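Sim arm drifts off the table and the gripper never closes on the spoon

Palari_shed

Hi all, long-time lurker, first post. I've been putting together a little pick-and-place sim at home, one arm, one table, one spoon, and I've hit something that has eaten my whole week. The job is simple: come down over the spoon, close, lift. I run it in batches of 14 tries. Most go fine, but 3 of them in the last batch wandered off toward the corner of the table and just stayed out there with the fingers open until the run hit its limit of 2000 steps. No error, no warning, and the log says the grip command was sent!

Wrist view from one of the bad ones:
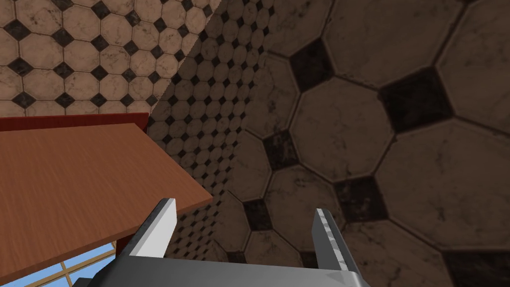

Fingers wide open, past the corner of the table, nothing in them.

I already tried a slower approach speed and a smaller step size. Slower made it worse, if anything. I also reloaded the arm file from scratch in case I'd bumped a joint limit back in November when I was messing with it (I bump things a lot). Same result. I don't want to put this controller on the real arm until I understand it, because the real one lives on a bench next to my monitor and I like my monitor. Has anyone seen this? Where would you even start looking?

Katden

Did you try restarting it? Mine did something weird like that once and a restart cleared it up. Could also be your graphics driver.

Ingeborg Haslinger
April 21, 2026

I'd bet on two faults stacked on top of each other, and I say that having lost a good part of a winter to the same pair.

First one: check what your target pose is measured from. If the spoon position comes in relative to the table and your controller reads it relative to the arm base, you can get away with it as long as the two are lined up. Then a reset nudges one of them and off goes the hand. Print both poses at step 0 of a bad run and put them next to the same numbers from a good run. Don't bother with anything else until you've done that.

Second one is the grip. "Command sent" only tells you the command was sent. Log the actual finger opening too, and compare the two for a while after the close signal. 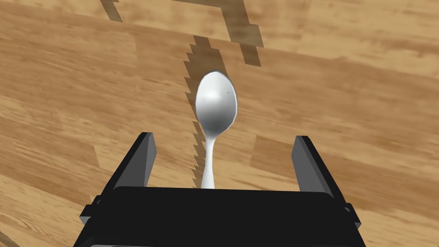

When I did this on my own setup the opening never changed at all, on good-looking approaches as well as bad ones. The close command was going out in the same step as a fresh arm target, and my arm target quietly carried its own "open" value along with it — so whichever was written last won. Some runs got lucky with the order and some didn't. I moved the grip into its own step after the arm had settled and it behaved from then on.

As for the real arm, please put in a box limit before you do anything else. Mine stops dead if the hand goes past the table edge by more than 2 inches, and it also stops if the fingers haven't moved shortly after being told to. It's a few lines of code and it has tripped more often than I'd like to admit. Test it in the sim by sending a bad target on purpose, and keep the power switch where you can reach it without leaning over the bench.

If the poses match and the fingers do close, post your reset code and I'll have a look.

Urumon

Seconding the box limit. I skipped it and my arm went straight into a shelf bracket, and I spent the evening with a Phillips screwdriver putting the wrist back on. Also, Palari, fix your random seed while you're hunting for this, or you'll be chasing a different bad run every time.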